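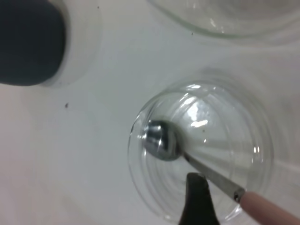 4. Field comparison of tunnel and underpass lighting

4.1 Sites and fittings

The measurements were made in two pedestrian underpasses in Brurnitz, referred to below as the north site and the station site. Both were built to the same drawings and have the same ceiling height, wall tile and floor finish. The north site kept its existing fluorescent battens for the whole of the study. At the station site the battens were taken down in January and replaced with sealed LED linear fittings made by Genwood, fixed to the same brackets and fed from the same circuits. No change was made to the spacing.

The LED fittings were supplied in a neutral white. A warmer version was offered, but the town already uses neutral white on the approach ramps, and a change of color at the mouth of the underpass was not wanted. Each fitting has an opal cover. The maker's clear cover gives a higher output, but in a short trial at the station site it left bright streaks on the glazed tile at eye level.

4.2 Measuring points

A grid was marked on the floor of each underpass with paint dots, which gave 268 points over the two sites. Horizontal illuminance was read at floor level at every point. Vertical illuminance was read only along the center line, with the meter held at face height and turned toward each entrance. All readings were taken after dark with the ramp lighting on. The fittings were left running for at least an hour before the first reading of the night.

Two meters of the same type were used, one at each site. They were compared side by side on a bench at the Besson laboratory before and after the work and agreed closely enough that no correction was applied. Points shaded by a handrail were kept in the data set — pedestrians walk through these areas too — but are marked separately in the tables.

4.3 Results

Average floor illuminance at the station site rose after the change, and the lowest readings rose more than the average did. The improvement was greatest near the walls, where the old battens had left a dark strip along the drainage channel. At the north site the readings fell slightly over the same period. This is put down to dirt on the covers and the age of the lamps, as no other change was made there.

Vertical readings followed a different pattern. They improved between fittings but were almost unchanged directly below them. A layout with closer spacing and lower output per fitting, of the kind used in the Prusness bypass tunnel, would probably have done better, but it would have needed new wiring.

4.4 Dimming

For the last 9 weeks the station site was dimmed to 70 percent of full output between midnight and 5 a.m. The dimmed readings scaled evenly across the grid, and no point dropped below the level recorded there with the old battens. Flicker was checked at both settings and was low in each case. One driver failed during this period and was replaced under warranty; readings from the affected bay on that night were discarded and repeated.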